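Herncombe Large Maple-Tone Board

A big, flat, striped wooden board for block play, sorting and tabletop work
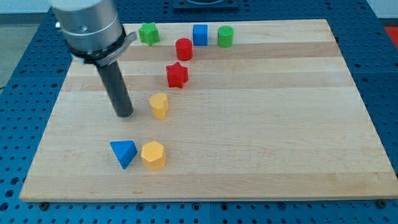

We've wanted a board this size in the shop for ages, and now that it's in we keep finding excuses to use it! The Herncombe is a plain rectangular board made up of light strips running side to side, some nearly cream, some tan, some a warm honey color. Every board comes out of the workshop with its own pattern of stripes, so yours will look a little different from the one next to it on the shelf (we think that's half the fun of it).

It's meant as a play and work surface. Small colored blocks look terrific on it. Greens and blues really stand out on pale wood, and a little star or a short cylinder is easy to spot even at the far side of the board, which is a big help when you're sorting or setting up a pattern for someone else to copy. If you've ever tried to do that on a busy tablecloth you'll know what we mean.

What it's good for

Block play is the obvious one. There's enough room to spread out a small set with space left over, so a child can build at one end and keep the spare pieces at the other. The stripes make handy guide lines too. Ask for all the cubes on one stripe and all the round pieces on another and you've got a sorting game with no printed mat and nothing to set up.

We also hear from people who use theirs for jigsaw puzzles, bead work, model painting (put paper down first, please) and leaf pressing. One customer in Humville wrote to say hers lives on the dining table from Saturday breakfast until bedtime, and that dinner now happens around it.

The surface

The top is sanded smooth and finished with a thin coat of oil. Blocks slide nicely when you push them and stay where you leave them. It's real wood with real grain, so you'll see fine lines in it from the start, and with use you'll pick up faint scratches as well. We like them. If you don't, a light rub with fine sandpaper along the strips and a fresh wipe of oil will soften most of them. Don't use a power sander on it, the strips are different densities and you can end up with ripples.

Where to put it

Any flat table or bench will do. It sits well on a solid tabletop and just as well on a perforated worktable, where it gives you a closed surface so that small pieces don't drop into the holes. We ship a set of 5 thin cork pads with each board, one for each corner and one for the middle. Stick them on if your table is slippery or if you care about its finish. They peel off again with a bit of patience.

For floor play, put it on a rug. On bare tile it can rock if the floor isn't level.

Care

Wipe with a damp cloth and dry it right away. No soaking, no dishwasher, and keep it off radiators. Stand it on its long edge when you put it away, or lay it flat, but please don't lean it at an angle for weeks on end. Crayon comes off with a dab of oil on a rag. Marker mostly doesn't!

Oil it when it starts to look dull. In our own shop that's every March, and again in the fall if it's had a busy summer.

What's in the box

One Herncombe board, item 306
Set of 5 cork pads
Care card

Blocks are sold separately. Our favorite match is the Berisha shape set, a mixed bag of small solid-color shapes in a cotton pouch. The Lundcombe cubes are a good pick if you only want squares, and their edges are nice and crisp for stacking.

Questions we get

Can I cut food on it? We'd rather you didn't. Knives will mark it up fast, and the oil we use is chosen for play surfaces.

Does it have a lip? No, it's flat right to the edge. That makes it easy to sweep everything into a bin at the end of the day, and it means round pieces can roll off if you give them a shove.

Can I get one smaller? A half-length version is on the way. We're still testing the strip layout, because the first few looked oddly dark at one end.

Do you do school orders? Yes, and there's a lower price for five boards or more. Send us a note through the order form with the delivery address and we'll work out the shipping.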